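Setting Up and Looking After the Shelf-to-Basket Cell
by Sulastri Hutapea
Last updated 2025-05-17

I get a fair number of messages from people who have put together a produce picking station like ours and then find that it works beautifully for an afternoon and gets a bit vague after that. Most of what goes wrong is small stuff, and you can sort out nearly all of it with a hex key set, a soft cloth and some patience. So pour yourself something warm (keep it off the shelf, please!) and we'll go through the routine the way I do it at the Warau workshop.

I'm assuming you have a two-armed robot with five-fingered hands, a slatted produce shelf, a basket on the floor, and some play vegetables to practice with. We call our robot Elo. If yours differs a little, don't worry, the order of things is the same.

Before you start

Press the stop button, make sure the arms are supported, and switch off the motor power. Then wait a minute. I know, everybody skips the minute. I skipped it myself once and got a good pinch on the thumb from a forearm that settled lower than I expected.

You will need:
The hex keys that came with the arms
A lint-free cloth, slightly damp
Soft floor marking tape
Hook-and-loop cable ties, the wide kind
A small notebook

Step 1: Square up the shelf

The shelf is the one thing in the cell that people lean on, bump with their hips and move to sweep behind, so it is nearly always the first thing to have drifted. Put it back on its floor marks and check both front corners. Push gently on the top rail. If it rocks, fix that before you do anything else, or you'll be chasing a wandering grip point for the rest of the day. We stuck little felt pads under ours and replace them every July.

Step 2: Look over the cables

Start at the wrist and follow each cable back with your fingers, all the way down to the floor. You're feeling for flat spots, nicks and places where the jacket has gone shiny from rubbing. Leave enough slack at every joint for the arm to make its longest reach, which on our cell is the back of the upper compartment. Too tight is worse than too loose, in my experience, but a big loop on the floor will find somebody's shoe sooner or later, so tie the extra back where it's out of the walkway.

Step 3: Clean and check the hands

Wipe each finger from base to tip, and get in between them too. Dust from the floor makes the finger pads slick and you'll see heavier pieces start to slide. Wiggle every finger sideways. A tiny bit of play is fine, a click is not, and if you feel one you should snug up the screw at the base of that finger a little at a time. Don't muscle it! Those threads are softer than they look.

Step 4: Power up and home

Turn the motor power back on, stand clear, and run the homing routine from the Sutanto control panel. Let both arms finish before you touch anything on the screen. Then open and close each hand 20 times with nothing in it. This warms things up and gives you a chance to listen.

Step 5: Teach the grip

Now for the fun part. I always begin with the napa cabbage, as it's long and a bit awkward, and a hand that manages it will usually manage an onion. Bring the left hand in slowly and close on the white base. The leafy end gives you less to hold on to and tends to swing. Keep the right hand open and well out of the way for now.
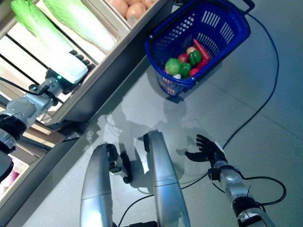 Left hand closed on the base of the napa cabbage, right hand open, basket on the floor beside the shelf.

Start with the grip force at 19 on the Vakden hand settings page and go up one at a time until the cabbage stays put when you jog the wrist. Save that number under the name of the vegetable. Please do write it in the notebook as well, as I have lost a whole page of settings to a careless software update and it was a very long evening getting them back.

Step 6: Place the basket

Set the basket where the arm can get over the rim without the elbow coming near the shelf. Put two strips of tape down for it to line up with. Then run the move at quarter speed, shelf to basket, and watch the elbow the whole way, with a hand near the stop button. Do the first few with an empty basket and the rest with a partly filled one. The pile changes the height you need to let go at, and a cabbage lowered onto peppers will roll if it's released too high.

Keeping it going

We do a quick wipe and cable check every 200 picks, and the full routine above whenever the shelf or the robot has been moved. If a grip that used to work starts to slip, go back to Step 3 before you change any numbers. Nine times out of ten it's dust.

If the wrist light doesn't come on after homing, switch off, reseat the connector behind the wrist, and home again. If it still stays dark, leave the arm parked and drop me a line with your notes from Step 5.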